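June
By the Gredness business desk

The kitchen at the Nerton, a 16-room inn outside Gredness, will stay shut until the end of the summer while its drains and extraction ducts are replaced. The owner, who asked not to be named, said the bar would keep its normal hours.

"The old duct was sized for a smaller range," the owner said. "We were over its limit on any full night."

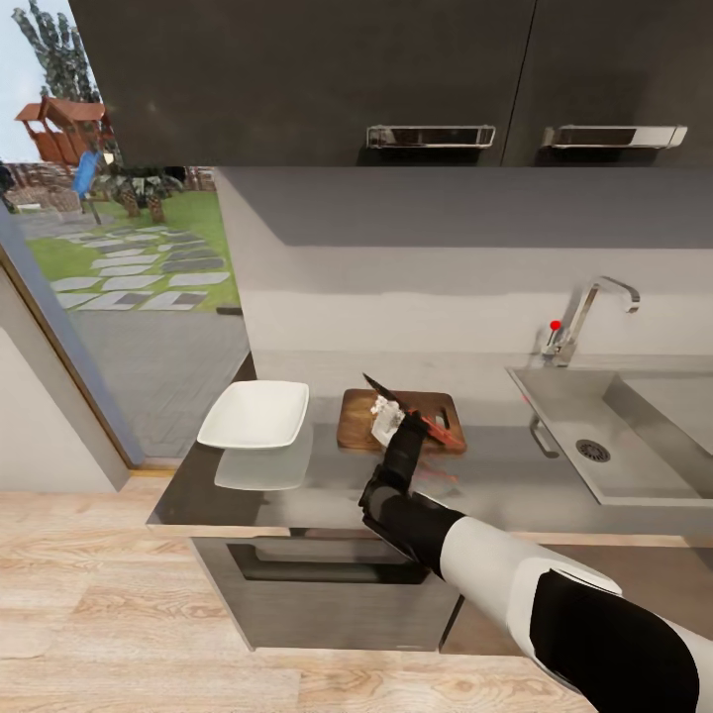
Knife and cutting board on a kitchen counter.

The contract went to Gomari, which will also move the grease trap outdoors. The dining room will reopen with 93 seats, 13 more than before. A second supplier, Singhal, is handling the cold room.

"Seats were never the constraint," the owner said. "Plates per hour were."

Staff have been offered shifts in the bar or at the front desk. The menu will be shorter, with one printed sheet replacing two.
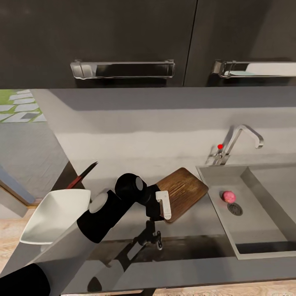
Will bookings made before the closure be honored?
They will be moved to a new date or refunded in full, and deposits for parties are being returned first.

The owner expects the final inspection to take one morning.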